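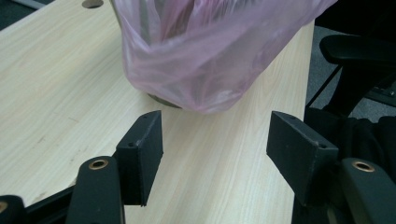 Research > Endurance Sport > Volume 12

3.2 Pacing and drop-out in the Stomska training groups

Runners were recruited through two clubs, Kirnell and Tastham, and followed a half-marathon plan written by one coach. Of the 184 who enrolled, 160 started the plan in June. Each runner was assigned to either fixed pacing, in which the target speed for every session was set in advance, or effort pacing, in which the runner judged the session by breathing and leg fatigue.

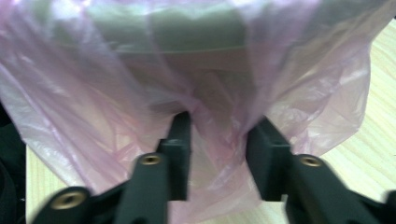
Sessions missed through illness were not made up, and the coach did not alter the plan for individual runners. Weekly logs were returned on paper and entered twice. Where the two entries differed, the original sheet was checked by Ott Lūse, who did not know which group the runner belonged to.

Share 9 | Comments 12

Figure 4. Weekly distance completed by pacing group, as a share of the distance planned.

The groups stayed close together over the early weeks (Figure 4). They separated once the long run was extended, with the effort group completing more of its planned distance — a pattern also reported by Saavedra in the Iturra hill study.
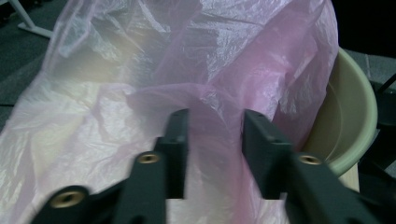
Runners who left the plan most often named work hours as the cause. Injury was named less often, and the two groups did not differ in this respect.

Abstract | Methods | Results | References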